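About Ornley

Ornley is a evening school for people who want to learn to repair clocks, and for a smaller number who were given a course by a relative and came along to be polite. We have been teaching above the old Weidemann seed store since the first owner of the building decided that three flights of stairs were a feature. The stairs are still there. The seeds have gone, apart from the ones in the floorboards.

The school was started by Hamish Henare, who trained as a watchmaker, worked as a piano mover, and came back to clocks when his knees made the decision for him. His first class had two students in it. One wanted to fix her grandmother's mantel clock and the other had misread the flyer and thought it was a course on time management. Both finished. The mantel clock runs four minutes fast and its owner says she prefers it that way, having missed a lot of buses before.

We now run seven courses. The beginners' course covers taking a clock apart, cleaning it and putting it back together, and we allow twice as long for the last part. After that you can go on to striking work, pendulums and suspension, cuckoo clocks (a world of their own, and a loud one), case repair, dial restoration, or the long course in wheel cutting taught by Tzu-hsuan Shek. Tzu-hsuan has very high standards and a very quiet voice, and students lean in a lot.

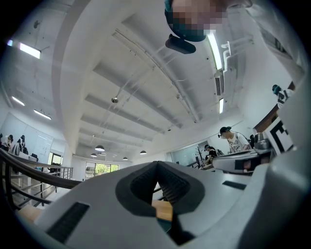

Fees are kept as low as we can keep them. The beginners' course is $325, with the loan of a tool roll included. If you would like to keep the tool roll, that can be arranged. If you would like to keep it without arranging anything, Tin-yau Hung runs the office and has your address.

Tin-yau also looks after the parts drawers, of which there are 332. He labeled them himself over one July, using a system based on the size of the part, the age of the clock and what kind of mood he was in. He can find anything in under a minute. The rest of us ask Tin-yau.

Our other teachers are Hamidreza Nikzad, who takes the striking and cuckoo courses and has learned to sleep through anything, and Tsz-kin Tsang, who came as a student, asked so many questions about pendulums that it seemed simpler to pay him, and now teaches the subject. Tsz-kin will tell you that temperature matters more than you think. He will tell you this at the bus stop as well.

People often ask whether they need to be good with their hands. It helps a little. Patience helps more, and so does decent light and a willingness to crawl around looking for a spring that left the bench at speed. Most of our beginners have never opened a clock before. A few have opened one and arrive with it in a shoebox, looking guilty. Bring the shoebox, please, and the lid, and whatever is at the bottom.

We don't repair clocks for the public, though we are asked to most weeks. We don't value them either. If you hold one up at the door and ask what it's worth, Hamish will say "more if it worked" and go back to his tea.

New courses begin in spring and fall. Classes are small and run for two hours in the evening, with a break in the middle for coffee - the biscuits are a matter of luck. To put your name down, write to the office or call in when the street door is open. There are several clocks in the hallway, all set by different students, so please go by your phone.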